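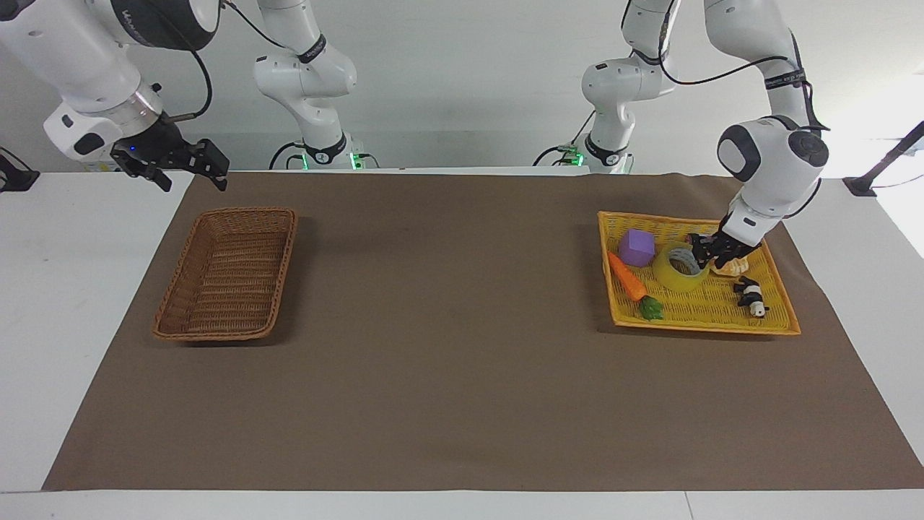 Istard en concert à la salle Coste

Je suis allé voir Istard en août, à la salle Coste, pour la deuxième date de leur petite tournée. Je les suis depuis leur premier EP, celui avec la pochette bleue, et je ne les avais encore jamais vus sur scène. J'avais pris ma place au printemps et j'ai bien fait, c'était complet un mois avant.

La salle contient 300 personnes debout. Ouverture des portes à 19 h 30, première partie à 20 h 15. C'était Futden, un duo guitare et boîte à rythmes que je ne connaissais pas. Les deux premiers morceaux se ressemblent beaucoup, le troisième est nettement mieux, plus lent, avec une longue fin instrumentale. La voix était trop basse dans le mix. Ils ont joué une demi-heure.

Istard est arrivé à 21 heures passées. Annick Besnard au chant et au clavier, les trois autres derrière, presque pas d'éclairage pendant le premier titre. Ils ont commencé par « Les Quais », ce qui m'a surpris, je l'attendais en rappel. Ensuite presque tout l'album Gekard, dans le désordre. « Novembre » est jouée plus vite que sur le disque et je préfère la version studio. « Plein nord », par contre, gagne beaucoup en concert : la basse prend toute la place et le refrain est repris par la salle.

Il y a eu un problème de retour au milieu du set, quelques minutes d'attente. Annick Besnard en a profité pour jouer seule au clavier une chanson que je n'ai pas reconnue. Si quelqu'un a le titre, je suis preneur.

Deux rappels, dont une reprise que j'ai trouvée un peu longue. Rien du premier EP, dommage.

Côté pratique : le vestiaire coûte 2 euros, il faut de la monnaie. Le parking le plus proche ferme à minuit. Au stand, il restait des vinyles de Gekard, pressés à 200 exemplaires pour la tournée. J'en ai pris un, et le t-shirt gris, qui taille petit.

Le son est meilleur près de la console qu'au premier rang, j'ai changé de place après « Novembre » et j'y suis resté jusqu'à la fin. La prochaine fois je m'y mets directement.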